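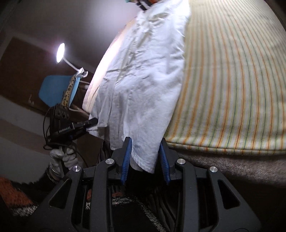 **Subject:** Re: [gripper-trials] pad comparison on cloth, ribbed vs. flat
**List:** gripper-trials

Quoting the earlier message so the numbers stay in one thread:

> We ran the flat pads on the Jandiris hand-held for the whole of May and got 78 clean edge grasps on cotton before the pad faces glazed. After that the hem started creeping out of the jaws whenever the other end was pulled. Before we order more, has anyone got figures for the blue ribbed pads on the same linkage? We are mainly interested in single-layer hems and in whether the ribs snag. Also, does the wrist camera see enough of the jaw tips to label contact?

We have the ribbed pads on the Messina linkage, which shares the pad mount with the Jandiris but closes on a wider arc. Pads are fitted to both fingers. Results so far, all on white cotton, edge grasp from below, cloth hanging over the side of a bed:

- 189 grasps logged on one pair of pads
- 8 slips, all on a single-layer hem
- no slips with two or more layers between the pads
- no torn threads that we could find

Six of the slips came from one cause. If only the last few ridges catch the hem, the load sits at the tip and the finger rotates slightly on its outer pivot. Tightening the pivot caps helped a little. Going in deeper helped more. We now ask operators to get the hem at least three ridges in before they pull.

Snagging hasn't been a problem on cotton. On a loose knit it was, and we stopped that series early. I would keep the flat pads for knits.

### Camera

Jaw tips are in view through the full stroke with the stock bracket. The pads being blue is useful here — a plain color threshold finds them against black linkage and white cloth. The limits we ran into:

1. Gathered cloth hides the contact line. Once the fabric bunches between and around the fingers, you can see that the gripper has something, but you can't label how many layers. We mark those "contact, layers unknown" and leave them out of the layer counts.

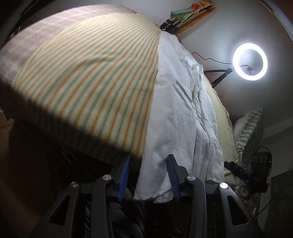

2. Bright lamps in view pull the exposure down. Ours is on auto and the space under the bed goes close to black when a lamp faces the lens. Locking exposure fixes it, at the price of some clipping on the white cloth. We lock at the start of each session and don't touch it again.

3. Wide-angle distortion at the edges. Straight bed edges come out as curves. It makes no difference for contact labels. If you want to measure hem position, undistort first with a calibration from the same lens and not from another unit of the same model. We tried sharing one calibration across two units and the error was larger than the hem.

### Controller

Trigger logging goes through the Estau board at 40 Hz. That is fast enough for open/close timing and too slow to catch the start of a slip. The slips listed above were found by watching video, so treat 8 as a lower bound. If someone on the list has the Estau firmware running faster without dropped packets, please post the settings.

### What we haven't done

- No flat-pad series on the Messina, so the comparison with your 78 mixes two linkages. Don't read a pad life ratio out of it.
- No heavy fabric. Towels are next.
- No wear measurement. The ridges look unchanged by eye and that is all I can say.

If you can send a used pair of the glazed flat pads, we'll run them on our linkage with the same cloth and post the log here. Pad mounts are the same, so no adapter is needed. Please mark left and right before you take them off.

— Jukivstead bench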